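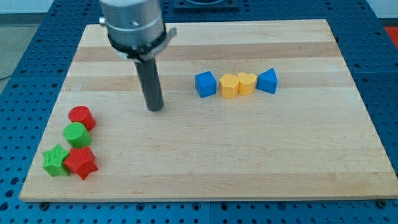
Plutitz Activity Room, monthly bench and board inspection
March. Walked and written up by Inger Bech
The board gets its own line this month, having been argued over at length by people who do not have to sand it. It is made of light strips glued side by side, with a couple of darker bands running across, and one of the comments in the file calls those bands water damage. They are the color of the wood. I would like to stop getting emails about them. The colored shape blocks were out on the board during my walk, so blocks and board are taken together below.

1. BOARD
Glue lines, top face: OK. Fingernail test along every joint, no catches.
Near edge: OK. Thick enough to forgive a lot, and it has been asked to.
Far edge: NEEDS WORK. Slight roughness to the touch. Light sanding, fine paper, with the grain. Bent, with the grain.
Position on table: COMMENT. Sitting a little askew. Sabine Seidel has asked whether this counts as a fault. The form has no box for askew. I have left it.
Oil: DUE. We have the Kiiskinen oil on the shelf and the rags in the lidded can. Rags go back in the lidded can.

2. SHAPE BLOCKS
Splinters and sharp corners: OK.
Color: OK, none coming off. Rubbed each one with a damp white cloth and the cloth stayed white.
Storage: FAIL, second month running. The box is labeled BLOCKS. It contained a stapler, a lemon and the instructions for a fan we got rid of.
Spare set from Clurnby: not inspected. Still in the mail, according to Clurnby.

3. TABLE
Surface: OK. Blue paint sound, no burrs on the holes that I could find with a cotton glove, which is the proper way to find them. The improper way is how we got last year's entry in the first aid book.
Bolts: checked by hand, none loose. If you take one out, put it back or put it in the tray. The holes are not storage.
Crumbs in holes: YES. I don't know what people think perforations are for. Vacuum with the narrow nozzle, Friday, before the floor gets done.
Load label: missing. The Mireder sheet gives 770 pounds for the table, evenly spread. New label ordered. Please do not test it in the meantime.

4. FLOOR AND CABLES
Floor: OK. Gray, clean, dull in the best sense.
Cables: COMMENT. Anything that crosses a walkway gets a cover strip or gets moved. Þröstur Thoroddsen says he always steps over them. I am glad for him. The strip is for the rest of us.
Clear walkway: OK at 9 a.m., blocked by a coat stand at noon, OK again by 2. Marked OK — with feelings.

5. LIGHT AND NOISE
Light at bench height: OK.
Noise: up to 70 decibels with the dust extractor running, measured from the stool. Fine for short jobs. Ear protection is on the hook and has never, to my knowledge, left the hook.

6. SIGN-OFF AND ACTIONS
Sand far edge, then oil the board: Bent Hjaltadóttir
Block box, including the lemon: Sabine
Cable cover strip: Þröstur
Vacuum table holes: Faraji Temba
Load label: me

Faraji has asked for it to be recorded that he vacuumed the holes last month too. Recorded. Items still open at the next walk get copied forward in capital letters.

Plutitz Activity Room. Questions about this checklist: leave a note at the front desk. Back to top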